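Tralley community kitchen to reopen in August with longer hours

The community kitchen at Tralley will open its doors again in August after a refit that has taken most of the spring and early summer. The shared dining room will be open for longer, and the weekly lunch will return on a new booking system.

The kitchen closed in the winter when a leak under the main sink was found to have damaged the floor joists. Repairs were first expected to take three weeks. Once the boards were up, builders from the local firm Godinho found that the pipework along the back wall also needed replacing, and the work was extended to cover the whole ground floor.

Dinesh Poduval, who manages the building, said the delay had been frustrating but the extra work could not have been put off.

"We could have patched it and opened again in the spring," he said. "We would have been closed again within a year or two, and it would have cost more. People have been very patient with us."

Small tables will be used in the dining room when it reopens, replacing the long trestles that had been there for many years. The trestles were heavy, and two of them had to be lifted out of the way each time the side door was needed.
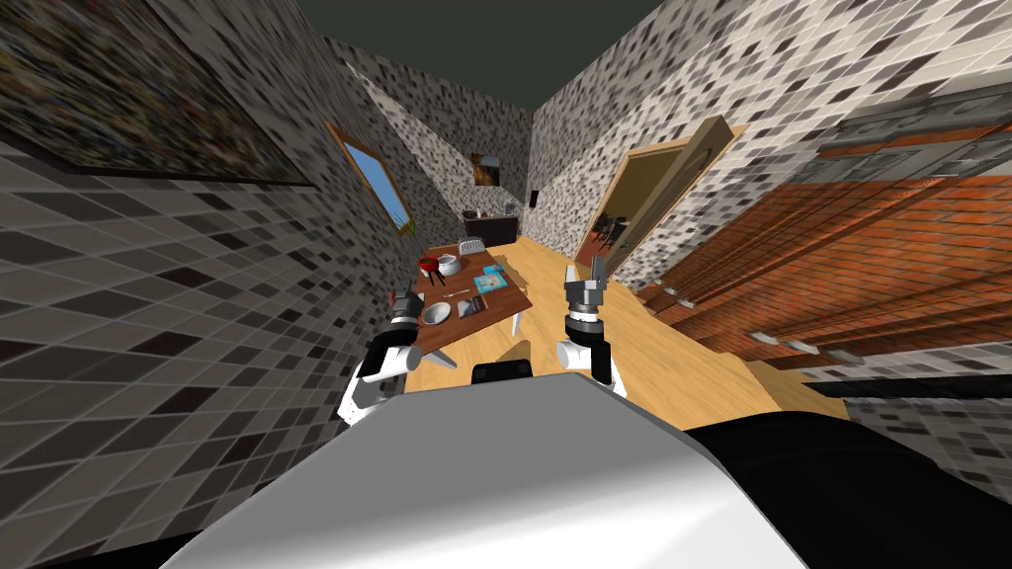 A small table with a reddish-brown wooden top and white legs.

The kitchen served lunch to around 235 people a month before it closed. Many of them live alone, and some come in from Dronunberg on the morning bus. While the building has been shut, a reduced service has run from the church hall on the other side of the green, with soup and sandwiches only. The last lunch at the hall will be served at the end of July.

Lunch in the new dining room will be served in two sittings, at noon and at 1.15pm. Under the old arrangement there was a single sitting and a queue, which on busy days went out of the door and along the front of the building. Diners will now be asked to book a place by telephone or at the front desk, up to a week ahead. A few places at each sitting will be kept back for people who have not booked.

The price of a two-course lunch will go up by 50p to £4.50. Children under five will still eat free. Mr Poduval said the rise would cover part of the increase in the cost of food and gas since the price was last changed, and that anyone who had difficulty paying should speak to a member of staff.

The menu will be much the same as before. There will be one meat dish and one vegetable dish each day, with a pudding or fruit to follow. Fish will be served once a fortnight. The kitchen will also go back to making its own bread rolls, which stopped when the old oven failed.

Ľubica Tichý, the cook, has worked from the church hall since the closure. She said she was looking forward to having a proper stove again.

"At the hall I have two rings and a small oven that is hot on one side," she said. "You can make a good soup on that, but you can't make a roast for 67. I have a list of things people have been asking me for. Most of them want the chicken pie."

She has asked for donations of serving dishes, large saucepans with lids and plain white plates, as a number of items were lost or broken when the contents were put into storage. Items should be clean and free of chips, and can be left at the front desk between 10am and 3pm. The kitchen cannot take glassware, electrical goods or non-stick pans.

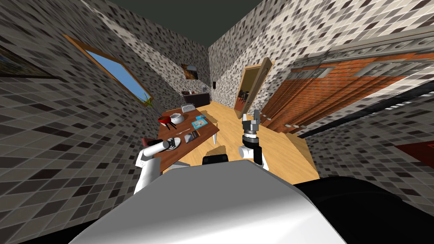 Evening opening

The dining room will stay open until 8pm on two evenings a week, for use by local groups. It previously closed at 4pm. Hire will cost £12 an hour, or £8 for groups based in the village, and includes the use of the tables, crockery and kettle. The main kitchen will not be available to hire, but groups may bring in cold food.

Four groups have booked so far. They are the gardening club, a beginners' sewing class, a bereavement group and the Rorkus chess club, which lost its regular room when the pub changed hands. Forms for other groups are available from the front desk and should be returned at least two weeks before the first date wanted.

Neighbours raised concerns about parking when the longer hours were put forward. There are nine spaces at the side of the building and no plans to add to them. Groups using the room in the evening will be asked to park in the lower car park, where there is no charge after 6pm, and to leave by the front door so that the side gate can be locked.

The refit was paid for through an insurance claim, a parish grant and money raised in the village. A sponsored walk brought in £1,847, and a second-hand book sale held in the church hall added to the total. A further sum is still needed for a ramp at the back door, where there is at present a single high step. Work on the ramp is expected to begin in the autumn and should not affect lunches. 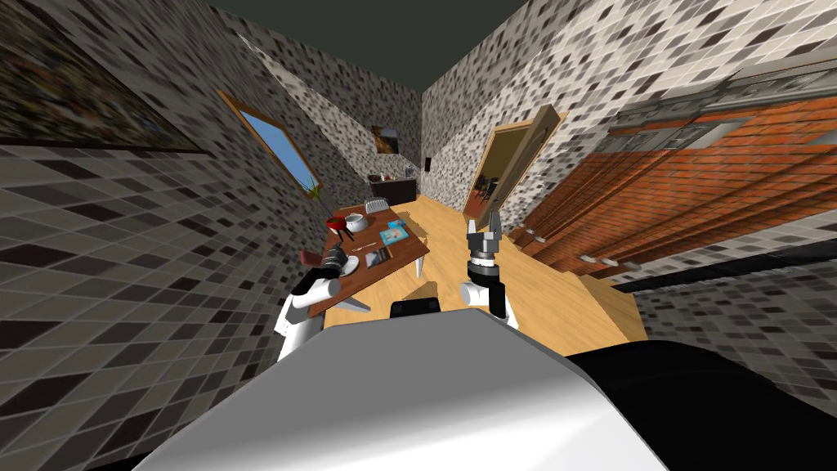 Mr Poduval said the front entrance was already level and would remain the main way in. The accessible toilet has been moved closer to the dining room and now has a wider door, and the old coat cupboard has been taken out to give more space in the corridor.

The building itself has been in use as a kitchen for 66 years. It was put up as a school canteen and passed to the village when the school moved to its present site. A small display of photographs and menus from the canteen years is being prepared for the corridor, and former pupils and staff who have anything to lend are asked to get in touch. Items will be copied and returned.

An open afternoon will be held shortly before the first lunch, from 2pm to 5pm, with tea and cakes. Visitors will be able to look around the building, book places for lunch and sign up to help with serving or washing up. Anyone who would like to help in the kitchen itself will need a basic food hygiene certificate, and the cost of the course can be claimed back from the front desk.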